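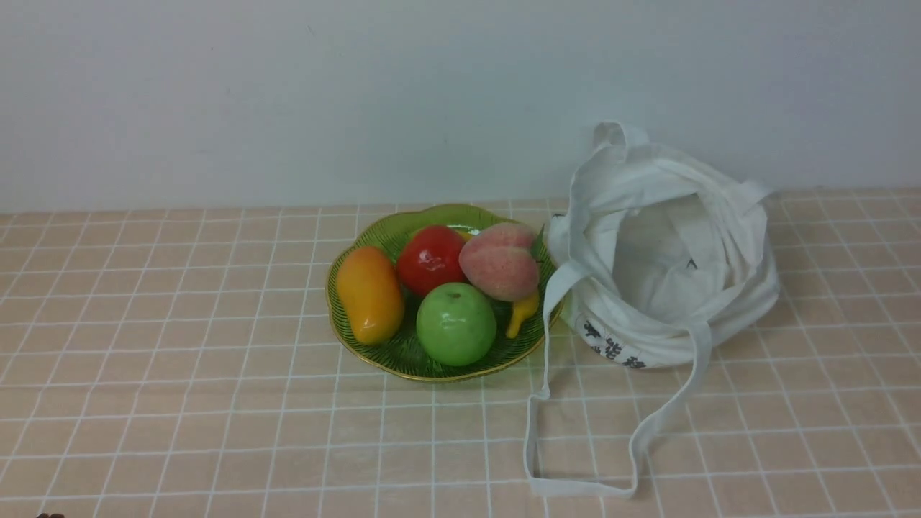
One reader asked us in August whether the bag credit at Bastos had saved anybody a dime, and the question seemed worth taking to the store itself.

The manager at the Brallside branch agreed to talk for an hour. The deal is simple enough: bring your own bag, get a few cents off, and the chain says less plastic goes out the door. "People like it," she told me. "They feel good about it." I said feeling good was not a number. She laughed and gave me one – 600 credits in the first month. And last month? "Closer to 400."

She blames the weather. I have my doubts. 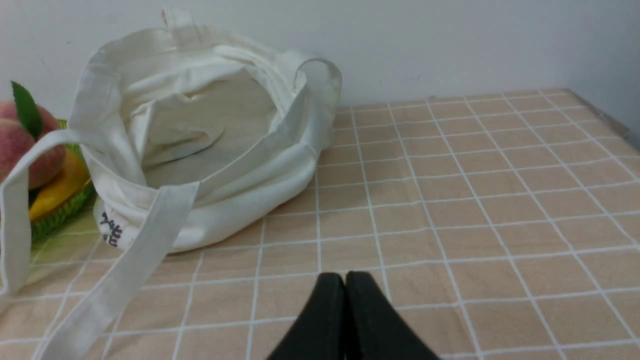
Plevbridge Shoppers' Club – Prices and Claims Group

What I wanted to know was who pays for the credit. Produce went up 23 cents a pound the same week it started. "Those are separate things," she said, twice. She could not show me how they were separate, and head office has yet to return my calls. 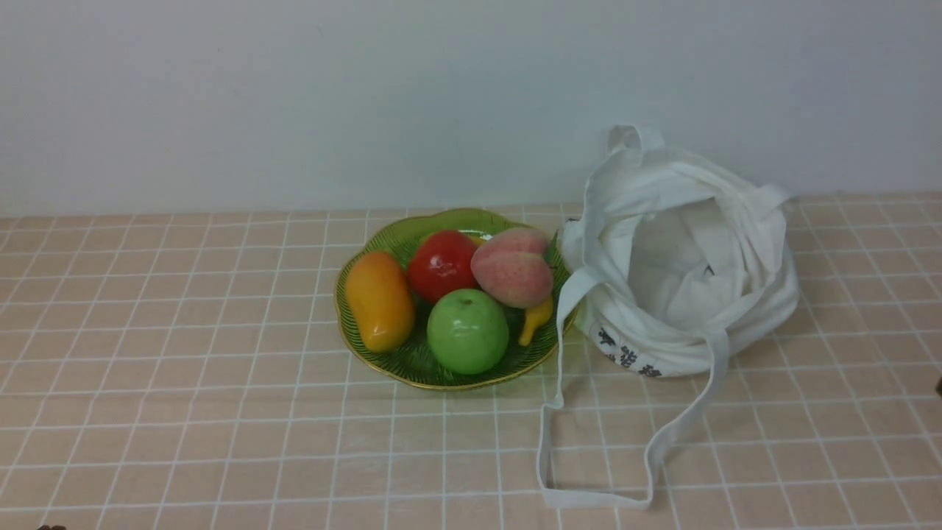

Then there are the cotton bags sold at the register. You would have to use one about 40 times to earn back its price, by her own math. "Nobody makes you buy one," she said. True, but the plastic ones have been moved under the counter, and you have to ask. I asked. The cashier had to go and look for them.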